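Ticket 507 – Messagerie Flurnier, site de Garkdale
Demandeur : Szu-yu Chung
Ouvert le 14/03/2020, priorité 9

Les courriels adressés au domaine Panagiotou sont rejetés avec le code 500. La file d'attente compte plus de 101 messages. Le certificat du relais, expiré en janvier, a été renouvelé par Chia-hao Liao.

Pièces jointes :
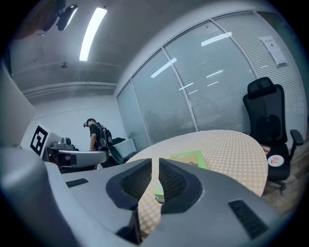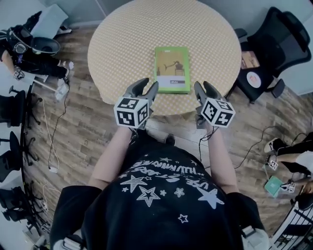
Faut-il renvoyer les messages rejetés ?
Les messages rejetés doivent être renvoyés par leur expéditeur ; ceux en attente partiront automatiquement.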